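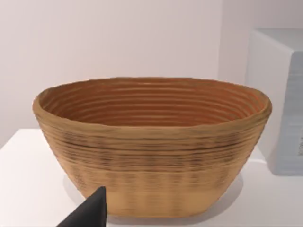 Getting more life out of your baseball glove

A good glove can last for years if you give it a few minutes now and then, and it's such a fun little job! I do mine on Wednesday nights with the game on the radio.

Start by brushing the dirt out of the laces and the pocket with an old toothbrush. Then wipe the whole thing down with a barely damp cloth and let it air dry away from the heater. No oven, no hair dryer – heat makes leather stiff and it never really forgives you. 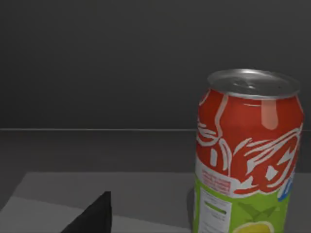
How much conditioner should I use?
A dab the size of a dime covers the palm and fingers of most adult gloves. Rub it in with a soft rag, wait overnight and buff off whatever is left. Too much makes a glove heavy and floppy.

I do this twice a season, and once more in October before it goes on the shelf. My old Clesten has 14 summers in it and still closes like a dream!

For storage, put a ball in the pocket and tie the glove shut with a wide strip of cloth (rubber bands leave marks). Keep it somewhere dry with a bit of air. Chiyo Nishimura, who coached me at Jernthorpe, kept hers in a pillowcase, and I've copied her ever since. 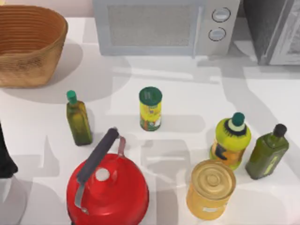 On the countertop: a red kettle and a woven basket, with a microwave at the back.

Check the laces while you're at it. A loose knot at the heel can be pulled tight with pliers, but a lace that's cracking should be replaced before it snaps on a line drive.

Last updated: October

Search tips... Go

Related
Washing a cap without wrecking the brim
Getting grass stains out of white pants
Cleaning cleats after a muddy game
Wood bat care for beginners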